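How to Start Seeds on Damp Paper Towels

I put off this method for years and now I use it every February! You find out which seeds are alive before you give them any soil, and old packets get a fair chance. I had a packet of Fundholm peppers in a drawer forever, and this is how I finally got plants from it.

What you need: seeds, paper towels, zip bags, a marker and water.

1. Pick your towels

Plain white ones are best. Thick, quilted sheets hold water longer, and the little bumps keep small seeds from rolling together. 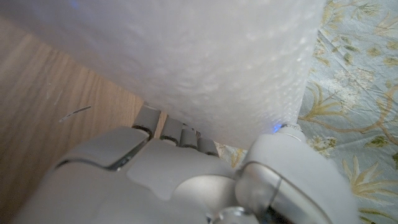

White paper towel with an embossed pattern.

2. Wet and fold

Soak a sheet, then squeeze until it stops dripping. Space the seeds over one half and fold the other half on top - gently, no pressing.

3. Clear a spot to work

Tomato seeds are tiny and they jump. A plain wooden surface works well for me, with a tray for anything pale.
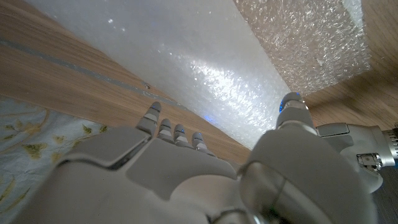 4. Bag, label and wait

Slide the towel into a bag, leave a little air inside and write the variety on the front. I keep mine on top of the fridge. Peek every morning (I can't help peeking at night too) and add a few drops if the towel feels dry.

5. Move the sprouts

Plant when the root is as long as the seed is wide. If a root has grown into the paper, cut around it and plant paper and all. Handle the seed, never the root.
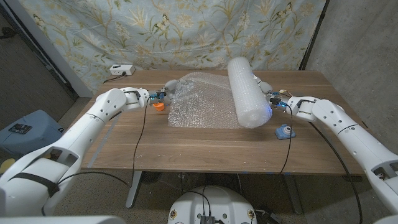 A walnut-grain table top gives you room to spread out.

Cover lightly, water from below and get them under a light the same day. My Hladun tomatoes were up by Wednesday!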